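Jisivgate opens up its calibration and planning tools for two-handed work

Thursday, March 13, 2025

Trillovcombe software firm Jisivgate has released the planning and calibration tools it uses to run pairs of grippers over a shared work surface. The package, called Skolter, went up this morning along with its documentation and a set of recorded sessions for testing.

Skolter takes in views from cameras mounted on the grippers, works out where each one is in relation to the table, and passes those positions to a planner that decides which gripper may move into which part of the workspace. Until now it had been used only by Jisivgate and by Katene, the company's development partner, which has been running it on its own benches since October.

Dörte Buschmann, who leads the software team, said the release had been held back by one part of the code, the module that deals with clear objects. Earlier versions relied on depth readings, and thin transparent walls came back from the depth stage as gaps or as the surface behind them. The planner would then treat the space as free.

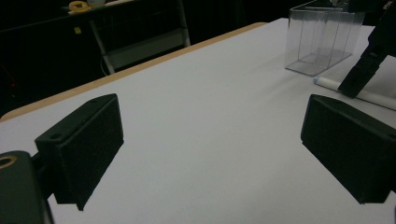
Skolter now keeps a separate occupancy layer for anything it suspects is transparent. The layer is built from edges and reflections across several views, and a region stays blocked until enough views agree that it is clear. The sort of layout the team had in mind is a clear plastic box standing on a white table with a pale cylinder lying just in front of it and a second gripper coming in at the cylinder from the other side. In a case like that the old planner could usually find the cylinder but would route a wrist straight through the box wall.

"White on white with something see-through behind it was our worst case for a long time," Buschmann said. "We could have tuned the depth settings for ever. In the end we stopped asking depth to answer the question."

The change has a cost. Planning takes longer when the transparent layer is switched on, and the software will sometimes refuse a move that a person watching would call safe. Users can set how cautious it should be, but the default is on the strict side and Buschmann said it would stay there.

The second main part of the release is a calibration tool written by Tayla Wihongi. It uses the gripper's own fingers, which stay in view of the camera the whole time, as a fixed reference. If the fingers drift from where the software expects to find them, the tool flags the session and offers a correction. Previously an operator had to stop and hold up a printed target, and a knocked camera could go unnoticed until somebody looked at the results.

Wihongi said the check now runs on every eighth camera frame by default. It can be run on all of them, though on older machines this slows the preview enough to be annoying.

The finger check copes with changes in lighting better than she had expected, she said, but it still struggles when the fingers are much the same shade as the background. She advises a pale table surface where there is a choice - a dark one will work, but it needs a longer warm-up before the first correction can be trusted.

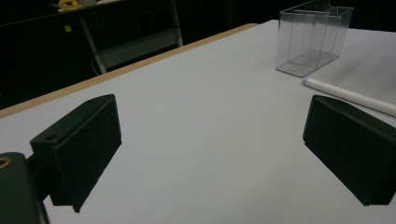

The gap between the fingers and the table edge are both used as references by the Skolter calibration tool.

The recorded sessions released with the software come to 1612 in total. Each has the camera views, the estimated gripper positions and a log of every move the planner turned down. A smaller set of 50 has been checked by hand and is meant for anyone who wants to compare their own planner with Skolter's.

Katene's engineering manager, Digby Bolger, said the refusal logs had been the most useful part for his staff. "You get a line telling you which region blocked the move and which view put it there. Before that we were guessing, and mostly blaming the camera."

Bolger said Katene would carry on with its own grasp selection code, which does not form part of the release, and would use Skolter for positions and collision checks only. The two are joined by a small adapter that Katene plans to publish once it has been tidied up.

There are some known problems. The replay viewer loses its place if a session is paused and then resized, and the planner does not yet handle a gripper handing an object directly to the other one. Objects that run out of view, such as a long rod with one end off to the side, are given a guessed length which can be well out. Aroha Lockyer, who looks after releases at Jisivgate, said the viewer fault would be fixed first and that handovers were a bigger job.

Lockyer said the company would support the current version for 6 months. Bug reports should include the session log and the calibration file, she added, as most of the reports received from early users had come with only one of the two.

Jisivgate will run an online walk-through of the installation and the replay viewer later in the month. Details are on the Skolter download page.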